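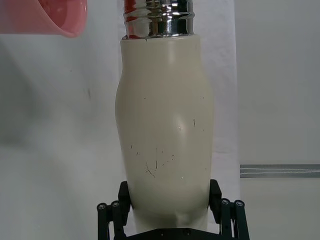

2 min read

September 3, 2024

I promised myself to write down the money part today, before I forget who said what.

We had the budget talk after lunch, Dale Friesen, Ginette Beaudoin and me. The question is the same as in January: do we buy a second gripper for the bench, or do we keep one and spend the money on spare finger pads and a proper support contract. Grundia sent their new offer this morning. Parnside did not answer yet, and I am a little angry about it, as they had all of August.

Dale wants the second gripper. He says that when one is down, the whole bench is down, and he is right. Ginette asked what we pay for pads in a year, and I did not have the number ready. I was ashamed. In the evening I went through the invoices and found it: 800 for the year, with shipping. One set is 40. So we order small packets all the time and pay shipping again and again, which is foolish. A bigger box two times a year would save us 300, if Grundia keeps the price they wrote.

The cream bottle with the chrome neck is still my favorite test piece. The body goes narrow at the bottom, and the pads must hold it low, just where it begins to get wider. It has scratches and dark marks on the front now. I put new bottles in the plan too, one line, very cheap. Dale laughed at this line, but he left it in.

What I still do not know is the mounting plate. Thiện Hà thinks the plate from Vuvska will fit both models, but "thinks" is not enough for me to sign. I wrote to him to send the drawing with the hole distances. If the plate does not fit, the second gripper becomes more expensive than it looks in the offer – and then I would vote for pads and support only, and wait until next year.

Also to remember: the support contract starts on the day of order, not on the day of delivery. Jaxon Zacharias told me this on the phone, after I asked him twice. So we should not order before the bench is ready.

Tomorrow: call Parnside one last time, make the table clean, send it to Ginette. Buy coffee, we have none left.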